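Visiting rules at Damgaard this term

The geology building at Damgaard College has changed how it admits prospective students, so my older post on the subject is out of date.
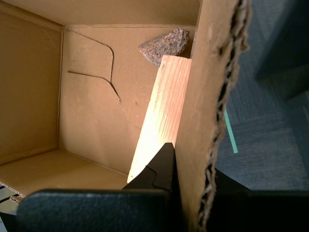
Booking

Register through the Hasteck portal. Each session takes 40 visitors – parents count toward the limit. Walk-ins are turned away.

Getting in

Use the north door and bring the confirmation. Parking is in Lot 85, a ten-minute walk. The next round of sessions opens in November.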